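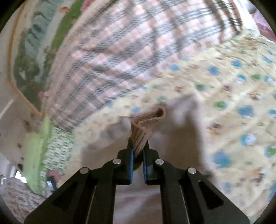 4.2 Collection rules for bedding and clothing tasks

The rules in this section apply to all demonstrations recorded with the hand-held gripper in bedrooms. They were drafted after the first month of collection at the Kemeys and Vustgate sites and revised once, in July. Before the revision, each site worked from its own notes, and the two sets of notes disagreed on when a grasp should be counted as complete. We give the rules in the form the operators received them, with the reasons shortened.

Figure 3. Hand-held gripper holding a ribbed tan cloth over a printed bedsheet. The cloth is pinched between two blue finger pads, with a pink and gray plaid blanket farther up the bed.

Start and end of an episode. An episode starts with the gripper open and clear of all fabric. It ends when the target item has been released and the fingers have moved away from it. Operators pause for one second at both points. Episodes that start with the item already in the fingers are kept only if the task sheet lists them as partial episodes, and they are stored in a separate folder.

Choice of item. One item is named as the target before recording begins. Other bedding may stay where it is. In our early sessions operators cleared the bed first, and the policies trained on that data did poorly on beds with several layers. The current rule is that blankets, sheets and other cloths are left in place unless they cover the target completely. Patterned bedding is allowed. In Figure 3 the sheet has a scattered print and the blanket is checked, and both fall well within what the rule permits.

Grasp. The operator closes the fingers on a fold of the cloth and not on a single flat layer, except in tasks that call for separating layers. The fold should sit between the two pads. Cloth that catches on the linkage plates or pivot pins counts as a fault, even if the item can still be lifted, and the episode is marked for review. Knit fabrics need extra care here. A ribbed knit tends to bunch up into a narrow bundle as the fingers close, and the free part then spreads out above the jaws. This is acceptable as long as both pads are in contact with the cloth.

Visibility. Both fingertips must stay in view of the camera through the whole episode. A fold of cloth may hide one fingertip for a short time – the limit is 17 consecutive frames – after which the episode is rejected. Shadows cast by the tool or by the item are not grounds for rejection. We considered a rule that required diffuse lighting, but the Grilto test homes had only ordinary ceiling lamps and windows, and a rule that could not be met there would have been ignored.

Loose threads and cords. Operators check the target for loose strands before the first episode with that item. A strand does not have to be removed. It is noted on the task sheet, so that annotators do not mistake it for a cable or for part of the background. Power cords on or next to the bed are moved out of reach of the tool where possible.

Private material. Names, letters, screens and photographs are taken out of the room or covered before recording. Printed text or pictures on bedding are treated as part of the fabric. The resident signs off on each room, and can withdraw any episode later by giving its number.

Pad care. The finger pads are wiped at the start of each session and again after every item that sheds lint. A worn pad is replaced together with the one facing it. Mixed pairs gave uneven grip in our bench checks, with the cloth sliding toward the older pad.

4.3 Effect of the rules

We compared the rejection rate before and after the revised rules were put in place. The full bedroom set holds 977 episodes. Of these, 171 were rejected on review, and most of the rejections came from the period when the sites still used separate notes. The most common fault was a missing pause at the end of the episode. Cloth caught in the linkage was second.

Review was done in Dratent, our annotation tool, with two reviewers per episode. Where they disagreed, the episode went to a third reviewer whose decision was final. We changed 6 of the check items in the tool during the study to match the wording of the rules. In the old version, for example, the item on grasp quality asked only whether the grasp was "good," and reviewers read this in different ways. The new item asks whether both pads touch the cloth.

Two limits should be noted. The operators became more practiced over the same period, and we cannot separate that from the effect of the rules. The visibility limit was also set by hand – we did not test other values – and it may be too strict for large items such as duvets, where the fabric often rises in front of the camera during a fold. Sites that mainly record large items may want to set their own limit and report it with the data.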